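Plistcombe Computer Bench
Home | Services | Gallery | Hours | Contact

Gallery: Inside the Office Desktops

Posted Friday, April 12, 2024 by Faustino Zepeda

We took in 59 desktop computers from an accounting office on Hinojosa Street that was closing its upstairs floor. Most were Dell business machines of the same general type, with a few odd ones mixed in. This page goes through the work in the order we do it, from the pallet to the shelf. Yuzuki Yokoyama does the board work at the shop and most of the notes are hers. I typed them up and added the parts about the front counter.

If you are looking for the laptop gallery, it is under Molar, which is the name of our other bench. It got that name from the shape of the table and it has stuck.

Intake

Each machine gets a strip of masking tape on the side with a number in marker. The number goes in the log with whatever the owner told us about it. For this lot the owner told us very little. There was a list of desk numbers and that was all.

Power cords, keyboards and mice go in separate bins. We don't try to keep them with the machine they came with.

First power-on

We plug in every machine before opening it. A computer that starts and shows a picture on the monitor goes to the left side of the room. One that starts with no picture goes to the right, and one that does nothing goes on the floor under the window. 44 of the lot went left.

Drives

The drives come out before anything else is done. They are tagged with the same number as the case and wiped on a separate machine, and the owner gets a sheet with all the serial numbers. Drives that fail the wipe are drilled. We don't sell used spinning drives anymore, so the good ones go to people who ask for them at the counter.

Cases open

Side panels off, front covers off where they come off easily. Office computers that sat on carpet are always the worst for dust, and the front intake is where it collects. We take them out the back door and use the electric blower in short bursts with a finger on the fan so it doesn't spin.

A soft paintbrush does the rest. The one Yuzuki likes is a two-inch sash brush from the hardware store.

Memory

Memory modules are pulled, wiped along the contacts, and tested one at a time. The test runs overnight when there are a lot of them. Anything with an error goes in the scrap tray, even if it is only one error. We have tried keeping the almost-good ones and they always came back to us.

The heatsink

On a machine this age the paste under the heatsink has usually gone hard. We run the computer for ten minutes first so the paste softens, then shut it down, unplug it, and loosen the screws a little at a time, going corner to corner. A heatsink that won't lift gets a gentle twist. Pulling straight up can bring the processor out of the socket with it on some boards, and bent pins are a slow repair.

Old paste comes off with a coffee filter and alcohol. Paper towels leave lint. 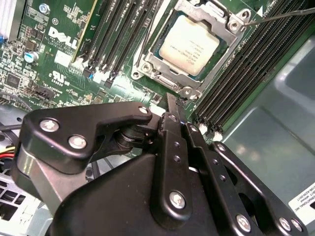

With the heatsink out of the way, the small print on the processor can be read under the lamp and copied into the log. The office list had the wrong model for a good number of these, so we write down what is on the metal and ignore the sticker on the case. If the print is too worn to read, the setup screen will give the same information later.

The processor stays in its socket unless there is a reason to take it out. When it does come out, the lever is released slowly and the frame is lifted by its edge. The chip goes straight into a plastic clamshell with the tape number on it. Nothing gets set down on the bench mat loose.

Board check

Yuzuki goes over each board with a magnifier before anything is put back. She looks for swollen capacitors, corrosion near the coin battery, cracked plastic on the slots, and screws that have wandered off and lodged under something. She found two loose screws in this lot and one paper clip.

The coin battery is replaced on every machine. They are cheap, and a dead one means the customer gets a clock error on the first morning.

Screws

We sort screws into a muffin tin while a case is open, with the case screws, board screws and drive screws in their own cups. Leftovers go into the big jar at the end of the day. The jar is from August of the year we opened and has never been empty.

New paste and reassembly

A dot of paste in the middle, the size of a small pea. The heatsink goes down level and the screws are tightened a few turns each in a cross pattern. The fan plug goes back on its header before the case is closed. Forgetting the fan plug is the most common mistake on this bench, mine included.

Cables are put back along the routes they came from. Office machines are packed tight and a cable in the wrong place will stop the side panel from closing.

Power supplies

We don't open power supplies. A supply gets plugged into the tester, and if any of the readings are off it goes to the recycler and a spare goes in. Fans that rattle count as a failure. People will put up with a slow computer longer than a noisy one.

New drives

Every finished machine gets a new solid-state drive. We used Pativlow drives for this lot, the smaller size, bought in one order from the supplier we normally use. Customers who want more room can pay the difference at the counter and we will swap it while they wait.

Setup and burn-in

The finished machines are set up, updated, and left running a load for a day with the lid on. We write the highest processor temperature in the log. Anything that went over 85 degrees Celsius was opened again and the heatsink reseated. Three machines needed that. Two were fine afterward and one had a cracked mounting post, so it became a parts machine.

Cleaning the outside

Dish soap and warm water on a wrung-out cloth for the plastic, alcohol for the marker and sticker residue. The asset tags from the office are peeled off with a hair dryer and a plastic scraper. A few left a lighter patch on the case and we leave those alone.

On the shelf

Finished desktops are on the second shelf to the right of the door. Prices start at $84 for the tower alone. Keyboard, mouse and cords are included if you want them, and you can pick them out of the bins yourself. Monitors are separate and we don't always have many.

Each one comes with a card that lists the processor, the memory, the drive and the tape number. Please keep the card. If something goes wrong, the number lets us look up everything that was done to that machine.

Parts

Machines that didn't make it were stripped for parts. We have fans, side panels, drive trays, front covers and a few tested boards. Bring the old part with you if you can, or at least a clear photo with the model label in it. The trays in particular look alike and don't fit each other.

Questions we get about these

Can they be upgraded later? Memory and storage, yes, and easily. A larger graphics card is usually a problem because of the case and the power supply. Ask before you buy one.

Do you take single computers? Yes, any weekday. You don't need to clean it first. Take the drive out if you would like to keep it, or leave it in and we will wipe it and give you the sheet.

Can I watch? The bench is behind the counter and you can see it from the stools. Please don't lean over while a case is open.

More galleries: Molar bench, laptops | Printer repairs | The shop before we painted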